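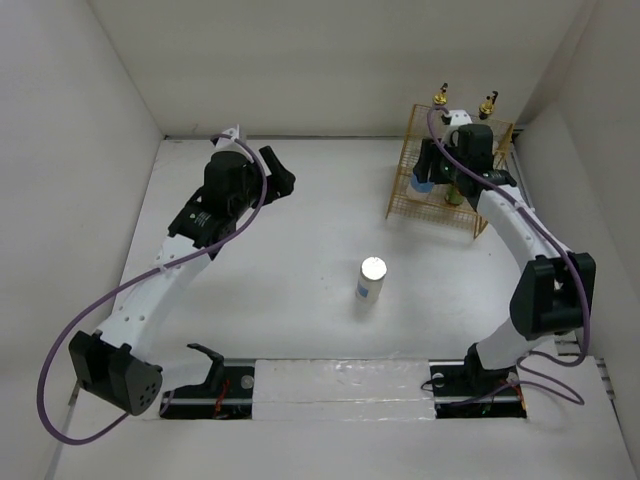

Hamilton, Ontario, January

Where does the lunch waste go? Term project, group 5
Arsalan Ghauri and Tahira Janjua

What we wanted to find out

Our school throws out a lot of food at lunch and we wanted to know what kind. Tahira thought it would be mostly fruit. I thought sandwich crusts. The caf has a green bin, a blue bin and a regular garbage, and most people use whichever is closest to the door.

Method

Weighed the green bin and the garbage after each lunch for 8 days. Kitchen scale from Tahira's house, gloves, a tarp on the floor of the storage room. Sorted everything into fruit and veg, bread, meat and dairy, and other. Anything in a wrapper got unwrapped first, which took forever. Liquids we poured off and did not weigh (should of measured them, see below).

We put up a new colour sign over the bins halfway through, with drawings of what goes where. Same sorting before and after so we could compare.

Results

Fruit and veg was the biggest pile every day except pizza day. Apples mostly, one or two bites gone. Bread came second. Meat and dairy hardly anything, a few cheese strings and yogourt tubes that were still sealed.

Heaviest day was 3000 g of food in the garbage that could have gone in the green bin. That was before the sign. After the sign it went down, but one of the days was a field trip for the grade nines so the caf was half empty. Not really a fair comparison. We left that day in the table but put a star beside it.

Survey

Handed out 100 slips at lunch. Got a decent pile back, some with drawings on them. Most common reason for tossing food was "no time to eat it". Second was "didn't like it". A lot of people said they didn't know napkins could go in the green bin. Neither did we untill we phoned the city.

Problems

The scale died and we lost part of an afternoon looking for batteries. Someone emptied the bins early once so we had to add a day at the end. Didn't weigh milk or juice, and there was plenty. Also our "other" category got too big, next time we would split out soup and noodles.

What we would change

Move the green bin beside the door. Ask the office if lunch could run 5 minutes longer. Put out a share basket for whole fruit and sealed stuff. Tahira already asked the kitchen about the basket and they want it in writing, so the letter is attached at the back with the tables.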